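Spielküche (Kinderküche)

17. August 2022, Redaktion Osel-Lexikon

Spielküche, auch Kinderküche: verkleinerte Nachbildung einer Küche oder einzelner Teile davon, für das Rollenspiel. Es gibt Standmodelle mit Unterschrank und Tischmodelle, bei denen nur die Arbeitsfläche da ist. Abzugrenzen von der Puppenküche, die deutlich kleiner ausfällt und meist mit Figuren bespielt wird.

Zubehör

Grob zwei Gruppen, Geschirr und Spiellebensmittel. Zum Geschirr zählen Topf, Pfanne, Pfannenwender, Sieb, Messbecher, Teller und Tassen. Töpfe und Pfannen oft schwarz, der Rest gern in Pastell. Lebensmittel sind einzeln oder als Set erhältlich, Obst überwiegt. Kleingeräte wie Toaster oder Mini-Backofen kommen als Ergänzung dazu, teils mit Drehknöpfen.
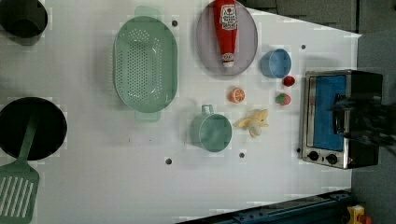 Auf der weißen Fläche liegen mintgrünes Sieb und Messbecher neben schwarzem Kochgeschirr, in der Pfanne ein mintgrüner Pfannenwender, dazu Erdbeeren, eine geschälte Banane und eine halbe Orangenscheibe. Ketchupflasche quer über dem Teller, rechts der kleine Ofen.

Maße und Material

Arbeitshöhe bei Standmodellen je nach Alter, Gesamthöhe bis 110 cm. Sets der Reihe Fernano umfassen 30 Teile, die kleine Ausgabe 9. Üblich sind Kunststoff, Holz und Blech, seltener Stoff (vor allem bei Gemüse). Kunststoff lässt sich feucht abwischen, Holz besser nicht einweichen.

Spielweise

Kochen, servieren, einkaufen, aufräumen. Übergang zum Kaufladen fliesend, viele Teile passen für beides. Für Kinder unter drei Jahren auf Kleinteile achten.

Kommentare (2)

Drunico: Und wo bleibt die Spüle? Bei uns das meistbespielte Teil.

Sulemana: Sieb ist auch im Sandkasten super, nur danach gründlich ausspühlen.

Kontakt | Impressum | © 2022 Osel-Lexikon | Nach oben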